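`status: in use, mostly behaving`

# brurnik-cell

Setup and care notes for the Brurnik cell at Menley: the arms, the hands, the table, the curtains, and the growing family of cable ties that holds relations between them together. The control code lives in its own repo. If you're after the training scripts, you've come one folder too far.

Read the start-up section before you switch anything on. Read the rest before you take anything apart, or at least before you've lost the screws.

## What's in this repo

```
brurnik-cell/
 README.md you are in it
 config/
 home.yaml joint angles for the home pose
 limits.yaml speed and torque caps
 table.yaml table plane, as last measured
 logs/ one text file per service
 parts/ drawings, part numbers, regrets
 femcombe/ presets for the Femcombe bench tool
```

`config/table.yaml` is the file that goes stale first. Somebody leans on the table, the table moves by the width of a fingernail, and the hand spends the afternoon trying to pick up the fabric. Measure again after any move, including the ones nobody will own up to.

## Start-up

1. Clear people, mugs and elbows out of reach of both arms.
2. Release the stop button. Check that it has really popped out. A half-popped button passes every visual check and fails every other kind.
3. Power the arms, then the hands. The other order works too, but the hands will come up complaining and you'll have to clear the faults one finger at a time.
4. Run `cell home --slow`. Keep your own hand on the stop.
5. Open and close each hand fully, twice, with nothing in it.
6. Run `cell touch-table` and compare the result with `config/table.yaml`.

If step 4 ends with an arm somewhere artistic, don't nudge it by hand while it's live. Stop, cut the power, support the forearm and lower it. The joints will hold for a moment after power goes, which is just long enough to make you confident.

## The table

The top is covered in blue-grey fabric with a carpet-like feel to it. It grips small things nicely and it forgives a finger that comes down too far. It also collects crumbs, fluff and the tiny shavings that come off bottle caps, and all of that ends up in the finger joints if you let it.

Vacuum it before the first session of the day using the brush head. Don't use the bare nozzle, which lifts the fabric at the edges and gives you a wrinkle that the depth map reads as a small mountain range. Sticky residue comes off with a damp cloth and patience. Ruwan Roy once tried solvent on a corner offcut and the result is pinned above the sink as a warning to the rest of us.

Check that the white strip along the front edge is flat. If it has lifted, re-tape it from underneath.

## The test clutter

We check a serviced hand on rubbish, on purpose. Machined blocks are lovely and a freshly fitted hand will pick them up all day while hiding a slack cable. Bottle caps, empty pouches and snack bags are less polite. A crumpled bag goes in when a finger closes late, and a flat bit of plastic will slip out from under a fingertip that has started to glaze.

Put things down in any order, but leave the front half of the table fairly clear for the approach moves. Lay at least one can on its side. Don't wash the pouches and put them back full of air, as they behave like a different object and then we have to argue about it in the logs.
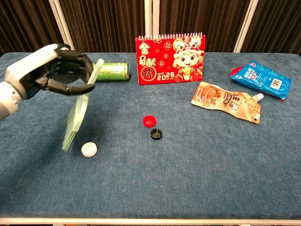 *Clutter check: fingers closed on the pale green plastic, caps still to go.*

The thin plastic is the piece to watch. Grip it by an upper edge and look at where it touches the fingers. If it swings about on a slow move, lower the wrist speed in `limits.yaml` before you go blaming the fingertips. We have replaced perfectly good fingertips over this, and they weren't cheap, and the log entry for that week is unusually short.

Caps are tested after the thin piece. Try them open side up and open side down. A hand that manages one and not the other usually has a thumb offset that wants redoing, so go to the thumb section below and bring something to eat.

## Looking after the hands

The fingers are black, the back plate is white, and every fingerprint you own will show on one or the other. Wipe both with a dry microfibre cloth. Nothing wet goes near the knuckles.

After more than 400 grasps, do the full inspection. The counter is in the Femcombe tool under `Hand > Life`, and it resets when you change the firmware, so write the old value in the log first.

For the inspection:

- Park the arm in the `service` pose, palm up, and cut power to the hand.
- Bend each finger through its travel. You're feeling for grit and for a soft spot near the closed end.
- Look between the segments with a torch. Fluff comes out with tweezers. Hair comes out with tweezers and bad language.
- Check the fingertip pads for shine. A shiny pad is a tired pad.
- Snug up the screws on the back plate in a cross pattern, using the small driver with the yellow tape. The driver without the tape is half a size out and will round them off.
- Put power back on and rerun the open and close test.

### Thumb offset

The thumb loses its zero if it's knocked while unpowered. You'll see it arrive at the party a bit after the other fingers.

Load `femcombe/thumb_zero.json`, hold the thumb lightly against its stop and press `Set`. Lightly. The tool records whatever you give it, including your enthusiasm. Then close the hand on a cap and see whether the fingertips meet it together. If they don't, do it again with less enthusiasm.

## Looking after the arms

The forearm casings are white and light grey and mostly there to keep your sleeves out of the works. They can be taken off for access, but leave the segmented joint section alone unless you've read `parts/joint_notes.md` from top to bottom.

Torbjørn Solheim wrote that file after changing a Hofstetter gearbox in July, in a room with no working air conditioning. The tone gets a bit pointed toward the end. The torque values are right.

Things that usually mean trouble:

| Sign | Likely cause | First thing to try |
|---|---|---|
| Ticking on slow moves | Cable rubbing inside the casing | Re-seat the loom clip |
| Arm sags on stop | Brake slow to bite | Stop using it, tell Torbjørn |
| Home pose is off after a restart | Encoder lost its count | `cell home --full` |
| Hand won't connect | Plug at the wrist | Push it in properly this time |
| Everything is off by the same amount | Someone moved the table | Measure it, then ask around |

Brake trouble is the one row with no home remedy. Don't prop the arm on a box and carry on.

## Curtains and posts

The brown curtains behind the table stay closed while the cell is running. With them open, the light from the corridor changes every time someone goes for coffee, and the white balance goes with them. Let the pleats hang; there's no need to pull them flat.

The white posts in front of the curtains are part of the frame. They are not coat hooks. A jacket hung there will, sooner or later, be classified as an obstacle, and the planner will take a scenic route around it that uses joints you had forgotten about.

## Spares

Kept in the grey drawer under the bench:

- fingertip pads, two full sets
- loom clips
- back plate screws, in the jar that says mints
- a wrist cable
- an offcut of table fabric, enough for a patch

If you take the second last of anything, order more. If you take the last, order more and write it in the log with your name beside it.

## Logging a service

One file per service, in `logs/`. Copy the last one and change what needs changing. We'd like:

```
machine: left arm / right arm / hand
symptom: what it did, in plain words
found: what was wrong
did: what you changed
check: clutter check pass / fail, on what
by: initials
```

"Fixed it" has been submitted under `did:` two times so far and will not be accepted again. Both of those came back the following week.

## Known gaps

- The right hand has no written procedure for the little finger. It's in Ruwan's head, and he's on leave.
- `cell touch-table` stops short if the first contact is on a wrinkle. Smooth it out and run it again.
- The Femcombe presets only load on the bench laptop with the cracked hinge. Open it gently.
- Photos for `parts/joint_notes.md` still need taking, by someone who is willing to pull the casing off again.

Changes by pull request, please. Torbjørn reviews anything that touches `limits.yaml`.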